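8 min read

4.3 Carrying a tray through a doorway

The bench tests in Section 4.2 flatter everyone. A gripper that holds a block above a table has very little to worry about, and both of our candidates, the Prarkent and the Grasso, held theirs with what we can only call smugness. We therefore moved the comparison to a task in which two arms have to agree with each other for longer than a few seconds: taking a shallow tray by its side walls and carrying it from a hallway into a garage.

All runs were done in the Flokgate simulator. Each gripper was tried with two controllers, the stock position controller and the Sutgate compliance controller, giving four pairings and 348 runs in total. The start pose of the base was shifted by up to 12 cm between runs. The house, the door and the tray were the same throughout, and the door was already open at the start, door handles being a misery that deserves its own paper.
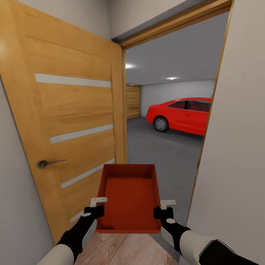 Figure 6. Head view in the tray task, with both grippers on the side walls and the garage ahead.

The low walls of the tray leave the fingers little to hold. With the position controller, each arm tracks its own target faithfully and takes no interest in what the other one is doing. A small error in the base turn then shows up as a twist in the tray, and the fingers creep along the wall until one of them lets go. The Grasso suffered more from this than the Prarkent, whose wider pads forgave a good deal. The compliance controller removed most of the twist but let the front edge of the tray sag when the base slowed down, a fault we had not seen on the bench and had rather hoped not to meet.

We first blamed the doorway for the failures near the threshold. Cosimo Monti went back through the contact logs and found that the arms had hardly touched the door or the jamb. The trouble was a 700 ms lag in the base velocity filter, which we had put there ourselves. The filter was shortened and the full set was run again; only the second set is reported.

The parked car was never hit. We make no claims for this, as the planner stops just past the threshold - well short of any bodywork.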